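Patterning a Shotgun Before Duck Season

Do this in July, well before the opener, so there is time to order a different choke or try another load.

You need the gun, the choke tubes you plan to hunt with, a box of each load, and large sheets of plain paper. Butcher paper works. Staple a sheet to a frame with a safe backstop behind it and mark an aiming point in the center.

Pace off your usual decoy distance, or use a rangefinder if you have one. Shoot from a steady rest. Fire one shell per sheet, then write the choke, load and distance in the corner before you hang the next one. Shoot at least 2 sheets with each combination. A single pattern can fool you.
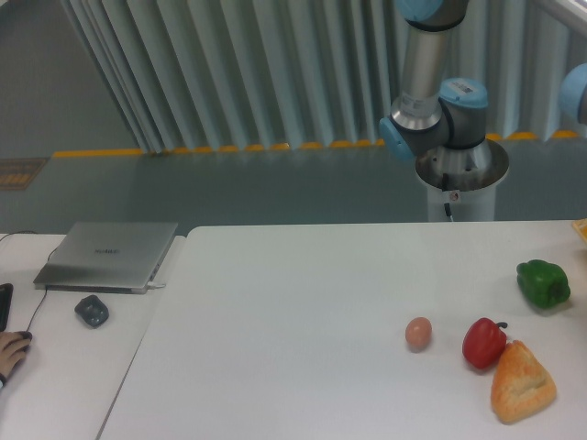 A jointed metal arm on a white pedestal behind the table.

Back home, lay each sheet flat and find the densest part of the pattern. Draw a 30-inch circle around it and count the holes inside. Divide by the number of pellets in the shell. Cut one shell open and count them, as the printed charge is by weight. If you get 97 holes from a load of 150, that is close to 65 percent.

Look for gaps a duck could fit through. Check too whether the pattern sits on your aiming point. If it is well off to one side with every choke, have a gunsmith look at the gun before changing anything else.

Keep the best sheet for each choke and tape a note with the results inside your shell box.

Liam Hayes, Idesthorpe | Posted Thursday, March 29, 2018 | Contact | Back to top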